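Chapter 6
Batteries for Small Multirotors

What you will learn in this chapter

After you have worked through this chapter you should be able to
- read the label of a lithium polymer pack and say what each number means
- calculate the hover time of a quadcopter from its current and the capacity of the pack
- explain why the voltage drops when the throttle is raised
- charge, store and transport packs in a safe way
- decide when a pack must be taken out of service

Before you begin: you need Ohm's law and the idea of power from Chapter 2, and the thrust tables from Chapter 5. If the difference between amperes and ampere-hours is not clear to you, please read Section 2.4 again.

A short story from the field

On a Saturday in July, the student team from Nurkcombe came to the field with the Vonine, the training quadcopter which you will meet many times in this book. The motors were new and the propellers were balanced. Niamh Hayes flew first and landed after a calm flight with no problem. Then Declan Stubbs took a second pack out of the box, connected it and started. He climbed with full throttle, and after a few seconds the low voltage alarm was heard. He lowered the throttle, the alarm stopped, and he climbed again. The alarm came back at once. He landed and measured the pack, and the meter showed almost the same value as before the flight.

The team discussed this for a good part of the afternoon. Declan thought that the alarm was set wrong. Kenji Ambrose thought that one of the motors was drawing too much current. Both ideas are reasonable, and both were tested and found to be false. The first pack, flown again with the same alarm setting and the same motors, gave no alarm in the climb.

The answer was inside the second pack. It had been left fully charged in a warm cupboard since the spring, and its internal resistance had become high. At rest this resistance is hidden, because only a very small current flows through the meter. In a climb the current is large, and a good part of the voltage is lost inside the cells before it reaches the motors. You will do this calculation yourself in Section 6.3.

Why the battery deserves a whole chapter

In a small multirotor the battery is usually the heaviest single part. The Vonine weighs 265 g without its pack and 461 g when it is ready to fly. The difference, 196 g, is the pack together with its strap. This means that a large share of the lift is used only for carrying the energy, and a student who wants a longer flight cannot simply fit a bigger pack. A bigger pack is heavier, the motors must work harder, and the current in hover goes up. At some point the extra capacity brings almost nothing. We will draw this curve in Section 6.4.

The battery is also the part that changes most during its life. A frame either is broken or it is not, and a motor gives the same thrust this month and next month if the bearings are good. A pack is different – it becomes a little weaker with each cycle, and it becomes weaker also on the shelf. For this reason the results that you wrote down in the thrust tests of Chapter 5 are only valid for the pack you used on that day.

Terms used in this chapter

Cell: the smallest unit of the pack. A lithium polymer cell has a nominal voltage of 3.7 V and is full at 4.2 V.

Series count (S): how many cells are connected one after another. A 4S pack has a nominal voltage of 14.8 V.

Capacity: the amount of charge the pack can deliver, printed on the label in mAh.

C rating: the allowed discharge current divided by the capacity in ampere-hours. A 1500 mAh pack with 100C on the label should, by this rule, deliver 150 A. Please treat this value with care. There is no common test method behind it, and two makers can print the same number on very different packs.

Internal resistance: the resistance of the cells themselves, given in milliohms. It grows with age and is higher in cold weather.

Sag: the drop of the pack voltage under load.

Storage voltage: the voltage at which a pack should rest between flying days, normally 3.8 V for each cell.

A first calculation

The Vonine draws 6 A in a steady hover from a pack that gives 15 V under this load. The power is therefore

15 V × 6 A = 90 W

The pack is 1500 mAh, or 1.5 Ah. We do not want to empty it fully, so we use only 80 percent, and this leaves 1.2 Ah.

1.2 Ah ÷ 6 A = 0.2 h = 12 minutes

In real flying you will not reach this value. Wind, turns and climbs all need more current than the hover. Hooman Amini, who keeps the flight log of the team, found that a normal training flight takes a little more than half of the calculated time. Write both numbers in your own log, the calculated one and the measured one, and compare them after each month.

Questions to think about before you read on

Why did the alarm stop when Declan lowered the throttle? Would a pack with a higher C rating on the label have solved his problem? And what should the team have done with the packs in the spring, before they went into the cupboard? It is no problem if you cannot answer yet. Keep your first ideas on paper – we will come back to them at the end of the chapter.

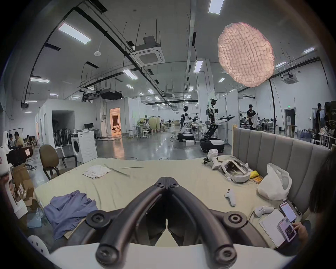
6.1 Reading the Label

Take one of your own packs and put it in front of you. Copy the series count, the capacity and the C rating into the first three columns of Table 6.1, and leave the other columns free until you have measured the cells.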